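Meet Weldu, the Robot Arm That Sorts Things

Have you ever been told to clean up your room and wished something else would do it for you? Well, there is a robot arm that is pretty good at putting small things where they belong! It's called Weldu, and it comes as a kit from a company named Grorkby. Schools, clubs and workshops can order one, put it together and teach it a job.

I got to spend a whole day with one at the Zoswood workshop, and I asked so many questions that I missed lunch.

So what is a robot arm? Think about your own arm for a second. You have a shoulder, an elbow and a wrist, and each one is a joint, a place where you bend or turn. A robot arm has joints too. Inside each joint is a motor, and a computer tells every motor how far to turn. Turn them all the right amount at the same time and the end of the arm goes exactly where you want it. (Try touching your nose with your eyes closed. Your brain just did the same kind of math!)

At the very end is the gripper. That's the hand, sort of. It opens, it closes, and that's enough for a huge number of jobs.

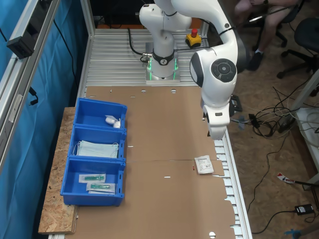
The job Weldu was learning is called pick and place. Pick something up, place it somewhere else. It sounds easy because you've been doing it since you were a baby, but a robot has to work out a lot. Where is the thing? Which way is it facing? How hard should I squeeze? A small, flat packet is one of the trickiest things to grab, so the gripper has to come down low and go slowly.

Bontu Bogale teaches the robot lessons at Zoswood. She told me Weldu learns from practice runs, and every run gets saved so the computer can study it. Her group has saved 1,138 of them! The first 343 were all with one kind of object, and then they started mixing things up.

"Kids always ask if it gets bored," Bontu said. "It doesn't. I do, a little."

The program that does the learning is called Savex. It comes with the kit, and I liked how it shows you each run as a row of little colored bars, one for each joint. When a joint moves a lot, its bar gets tall. After a while you can look at the bars and guess what the arm was doing - I got three right in a row.

Is it safe? You need a grown-up with you the whole time, and before you start, everybody learns where the emergency stop is. It's a big red button, and pushing it makes the arm stop moving. Keep your hands off the table while the arm is running, even if it looks like it's resting.

There are a few things I'd change. The instruction book is 96 pages long and some of it is hard to read, even for adults. Building the kit takes patience too. Dagim Gebremichael, who is 11 and helped put one together last December, says the cables were the worst part and the first time it moved was the best part.

Want to try thinking like Weldu at home? Get a friend, a spoon and a cup. Close your eyes and have your friend tell you how to put the spoon in the cup, using only words like "left," "down" and "stop." Then switch places and see who needs fewer words. My best score is 49, so go ahead and beat me!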